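Subject: Re: [homecooks] Soup swap in June, who's in?

> Is anyone up for hosting the soup swap again? Last time we had
> 10 households and ran out of jars. Also, does the Barbosa
> market still sell dried beans by the pound?

I'm in! I can host at my place on Cadivell - plenty of parking after 5 pm. Barbosa still has the beans, though the good white ones go fast (I got the last bag, sorry). I've been testing a mushroom barley thing all month and I think it's nearly there.
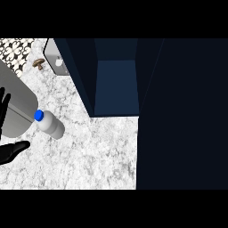
1. Jars. Please bring your own, with lids that fit. I have a box of the Drerel ones left over, but they leak if you tip them.

2. Labels. Write down nuts, dairy and meat. The barley one has butter in it.

3. Freezing. Leave some room at the top, or you'll be mopping like I was last winter.

Could somebody bring bread? The Fostier bakery does a seeded loaf I'd happily eat for dinner all by itself. Reply to the list so we don't end up with six of them.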